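Open call: 2 studio spots at Skadeo, Irkthorpe

Hi! I run the print and textile residency at Skadeo, and I'm looking for two artists to join us in December. You get a shared studio, a room upstairs, a fee of $2,319 and keys to the dye kitchen (bring an apron, the one we have is awful).

I don't mind if you've never shown anywhere. Last time we had 198 applications and I read every one, mostly at night with toast.
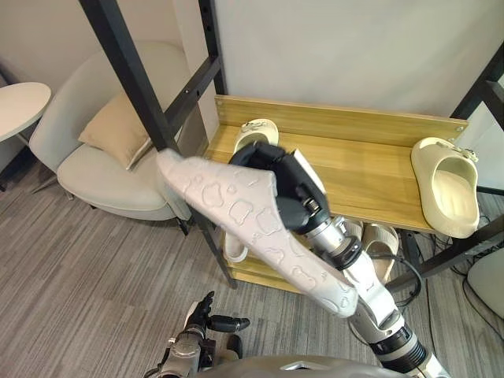
Skadeo Residencies | Print & Textile Studio

You'd be here for the whole month, and the work goes into our spring show, Flernus, next door in the Pongsiri building. I'd love to hear from weavers, bookmakers, people who draw on cloth, anybody who likes a slow process!

Send me up to 8 pictures of your work and a page on what you'd like to try. Couples and duos can apply together, but you'd split the one fee. Travel is extra and we pay it back once you send the receipts.

Posted 29 Apr 2025. I'll keep the call open until both spots are filled.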